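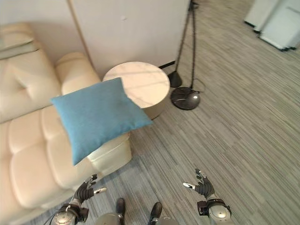
Frequently asked questions: the Plasia household task collection

These answers are for staff, contractors and visitors at the Kukgate site. They replace the version issued in May. Questions about pay and rosters should go to your supervisor.

What is being collected?

Plasia is a set of recorded examples of ordinary household work, such as moving a cushion, clearing a side table or folding a blanket. Each example holds the view from the robot's head, the position of its arms and fingers, and a short written instruction. The learning system is trained on these examples and is later tested on rooms it has not been shown.

How many examples are there so far?

As of Thu 11 August, the collection held 2,718 accepted examples. Rejected examples are stored separately and are not included in that figure.

Who controls the robot during a recording?

A trained operator guides both arms and hands from a separate station. A second staff member, the floor attendant, stays in the room and holds the stop control. Recording may not begin until both people have confirmed that they are ready.

What does a living room task involve?

The operator is given one instruction, for example "Put the blue pillow upright against the back of the sofa." The robot begins with both hands open and in view of its head camera. In the sofa area the pillow may start in different places, including lying across the corner of the seat with an edge over the round side table. The operator completes the instruction, opens both hands again and ends the recording.

Why is the same task repeated so often?

Small changes in the starting position matter to the learning system. A pillow turned to a new angle may need a different grasp, and a robot standing slightly further from the sofa may need to reach in another way. Each living room task is recorded 40 times, and the attendant moves the pillow before every attempt. Attendants should follow the placement sheet and should not choose positions themselves.

May the furniture be moved between recordings?

Large furniture stays in place for the full session. If the sofa, side table or floor lamp is bumped, stop and tell the session lead, Kenza Erraji. The lamp cord should be checked at the start of every session and again after each break. It must be kept clear of the robot's feet.

What counts as a failed example?

An example is marked as failed if the pillow ends up on the carpet, if the instruction is not completed within 3 minutes, or if the attendant uses the stop control. Brief fumbles do not count as failures. If the operator loses hold of the pillow and picks it up again from the seat, the recording should continue. Recoveries of this kind are useful in training and should be labelled "recovered".

Who checks the recordings?

Every recording is viewed by two reviewers. They compare the written instruction with the outcome and check that the pillow can be seen at the start. Where the reviewers disagree, Birger Aasen makes the final decision. Operators do not review their own work.

Are people recorded?

The head camera can pick up anyone who walks in front of the robot. Visitors should wait behind the marked line while a session is under way. If a person's face is recorded, the attendant must log the time and the recording will be withheld until the privacy officer, Aino Saarela, has looked at it. Sound is not recorded.

Can I ask for a recording to be removed?

Yes. Send a written request to the privacy officer with the date and the name of the room. You do not need to give a reason. Requests are normally answered within 2 working days.

Can outside groups use the collection?

Access is limited at present to Gerkier and its partner Hedegaard. Applications from universities will be considered once the labelling of the living room tasks is finished. Enquiries may be addressed to Eftychia Stergiou at the Kukgate office.

How do I report a fault or injury?

Use the stop control first, then call the site desk. Do not touch the robot's arms or fingers until the attendant confirms that power to them is off. All injuries must be entered in the incident book on the same day, including minor pinches and bruises.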